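Filtering simulated demos before you train on them

Start with whatever Cassim recorded overnight. Ours was 4,000 episodes of household pick-up tasks, and the first thing to do is throw a good many away. Sort by final distance to the target, drop anything that timed out, and try not to get attached. 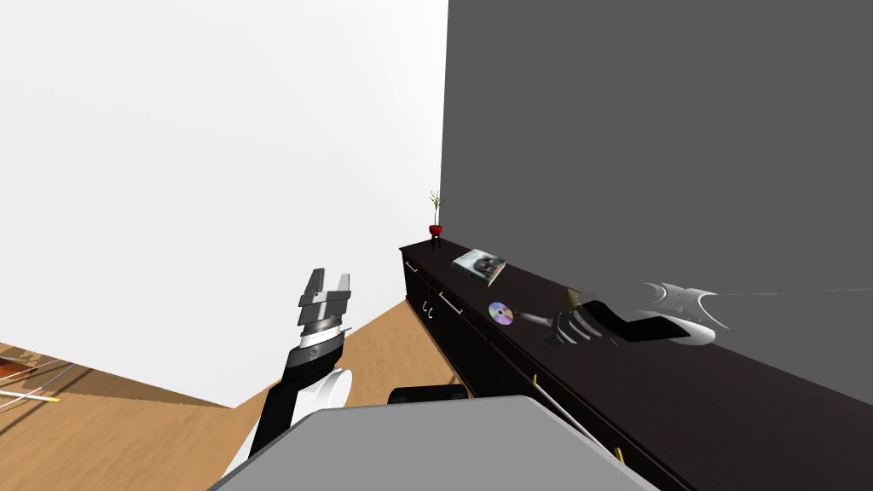
Flat objects need a pass of their own. The success check in Cassim only asks whether the fingers got close, and it is a generous marker. Step through the last 90 frames of each episode. A hand down by the disc on the cabinet top, with the book and the red plant pot further along, scores the same whether it ends in a lift or a fond pat. Add a height test on the object and run the check again.

We were left with 1,250 episodes. Train on those for 2,000 steps, then train a second policy on the unfiltered lot with the same seed. The smaller set won on flat objects and tied on everything else, which annoyed whoever had paid for the disk space.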